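I caught Embla Engebretsen on a Thursday, at the tail end of her lunch, and she was already talking about cellular shades before I'd found my pen. She runs Ledelgate, a two-room blinds and shades shop, and I'd been meaning to get over there ever since my own bedroom blinds gave up on me (three broken slats, a cord I'd knotted twice, don't ask).

"People come in wanting blackout everything," she told me. "Then I ask what time they get up, and half of them want the sun in their kitchen at seven."

So what does she steer them toward? Mostly top-down shades, the kind you can lower from the top and leave closed at the bottom. She put 143 of them into one apartment building last May and still sounds pretty thrilled about it! "You get your daylight and the guy across the street doesn't get your breakfast."
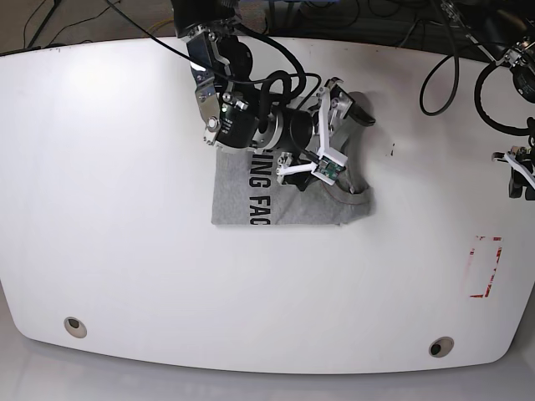 I asked about measuring, which is the part that scares me. Embla laughed at that. She wants the width taken in 3 places, top, middle and bottom, and she wants the smallest number if the shade hangs inside the window. "Old houses lean. Mine does. I've got a window that's a quarter inch narrower at the bottom and I found out the expensive way."

Her installer, Tarek Abdelaziz, wandered through about then and put in a word for cordless lifts. He won't hang corded ones in a kid's room anymore, period. Embla agrees, though she admits the tall windows in stairwells are a pain without a motor, and motors mean batteries, and batteries mean a ladder.

We got onto fabric after that and I lost track of the time a bit. She likes a plain weave in off-white for almost any room facing south. Dark colors she'll sell you, but she makes you take the sample home for a weekend first. I left with 2 of them in my bag, both gray.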